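FOR IMMEDIATE RELEASE

Osto Opens Its Play Pantry and Holiday Trimmings Library to Families in Dolan

DOLAN, Jun 24, 2023 – Osto, the neighborhood lending house for toys, costumes and household odds and ends, is very happy to announce that its two most asked-after collections can now be borrowed together on a single family card. The Play Pantry, which holds toy groceries, plates and small kitchen pieces, and the Holiday Trimmings Library, with its stockings, garlands and table decorations, have until now been kept on separate floors with separate sign-out books (and, as many of our longtime members will remember, separate opening hours too).

The joined collection holds 615 pieces, of which 525 belong to the Play Pantry. The rest are seasonal, and they will be available all year round, so that a family who celebrates late, or who simply feels like hanging up a stocking in the middle of summer, will not have to wait until the bins come down from the attic.

"We kept meeting parents who had come in for a tea set and gone home wishing they could take a little bit of Christmas with them as well," said Duyên Lục, who looks after lending at Osto. "Children don't sort their games by season. They will cook a whole dinner for a stocking if you let them, and I think that is a lovely way to spend a wet afternoon."

The Play Pantry is built around the sort of kitchen things children see at home every day. There are strawberries and orange slices, a plate to serve on, a mint-green colander for rinsing whatever needs rinsing, and a red ketchup bottle that has been a great favorite with the under-fives.

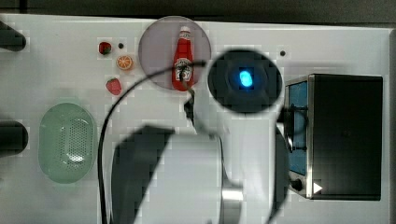
Pieces may be borrowed one at a time or as a ready-made bag. The ready-made bags, of which there are 40 to begin with, were put together with help from Herasero, the family play center on the other side of town, whose staff were kind enough to tell us which foods are fought over and which ones are left at the bottom of the basket. Each bag comes with a short card listing what is inside, and we do ask that families go over the card before bringing everything back – the small fruit has a way of staying behind under the couch.

The seasonal shelves have had just as much care. Members gave generously to the drive we held in January, when so many people were packing their decorations away, and 153 households now hold the new family card. Among the stockings is a soft red one with white trim and a cuff patterned in teal-green and gold, and it is just the kind of thing we hoped to be able to lend.
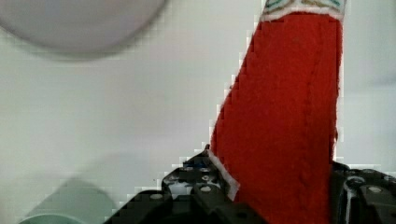

How long can a stocking or a toy food bag be kept at home?

Three weeks is the usual loan, and a family can extend it once by telephone or at the desk, as long as no one else has put their name down for the same item.

Fabric items should be returned unwashed, please. Osto does its own gentle laundering, and felt in particular can suffer badly in a hot machine. Toy food and dishes only need wiping with a damp cloth.

The family card is free to residents of Dolan. Families from neighboring towns are warmly welcome as well and may sign up at the desk with proof of address. Storage boxes for the new shelves were supplied by Calix.

Press contact: Duyên Lục, Lending Desk, Osto, Dolan. Visits for local papers and school newsletters can be arranged through the desk during opening hours.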